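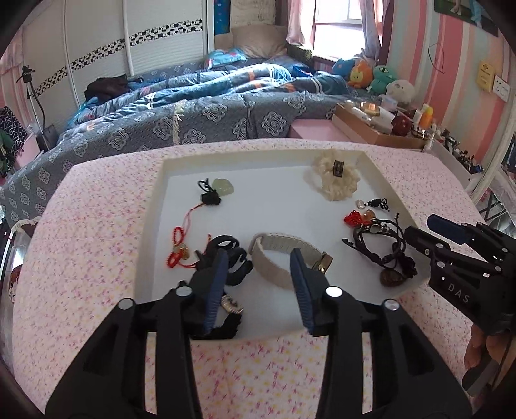

What Happens to the Stuff We Stop Wearing?
Term project report by Yolanda Villalobos
Project partner: Kojo Lamptey

Why I picked this

My nan has a drawer she calls the maybe drawer. It's full of brooches with no pins, single earrings and a necklace she wore to a wedding in December years ago (she can't remember whose). I asked her why she keeps it all and she said, "Well, where else would it go?" I didn't have an answer, so that became my question!

Kojo was going to do his report on bus timetables, but he came over to my side after one lunch hour, mostly because I wouldn't stop talking about it.

How we did it

We wrote a short survey and handed out 344 copies to students and staff at school. We got 279 back, which our teacher said was a really good return, and I'm putting that down to Kojo standing at the library door looking sad. Each person was asked what they do with small accessories they don't wear any more: keep them, give them away, sell them or bin them. They could only tick one. Looking back I'd let people tick more, as plenty of them wrote grumpy notes in the margin about it.

We also spent a Saturday morning at Dudari, the op shop near the station, helping sort the jewellery donations. I thought it would be the easy part. It was not the easy part. Chains knot themselves together the minute you look away, and I spent most of an hour on one lump with a pair of sewing needles and some baby powder (the manager's trick, and it does work, though you end up with powder up your sleeves).

What we found out

Keeping things won by a long way. Over 200 people ticked "keep", and the most common reason was that somebody had given it to them. Hardly anyone said it was worth money. One Year 9 wrote that she keeps friendship bracelets from people she's not even friends with now, and I think about that more than I should.

Selling was the least popular. Kojo tried it himself on Erneneo, the second-hand app, with a bundle of his sister's old bangles (she said yes, we checked). He got three messages, all asking if he'd take less, and then silence.

At Dudari the good pieces go in the glass cabinet and the rest go into lucky dip bags by the till. Broken metal gets saved up in a bucket and sent off to a scrap place called Betar. They only take it in 50 kilo lots, so that bucket has a long life ahead of it. Elastic and plastic bits mostly end up in the rubbish, and that bothered me. We couldn't find anywhere local that would take them.

What went wrong

I lost the first tally sheet, so we had to go through every survey again. Kojo was very nice about it for the first half. We also forgot to ask people's ages, so I can't say whether older people hang on to more, even though my nan's drawer makes me suspect it.

If I did it again

I'd visit a second shop to compare. Amissah, the one out by the pool, said we could come but only on weekdays, and we had class. I'd also like to run a swap table at lunch and see what people pick up, because I reckon the stuff one person is sick of is just what someone else is after.

Nan has read this and wants it noted that it's two drawers now.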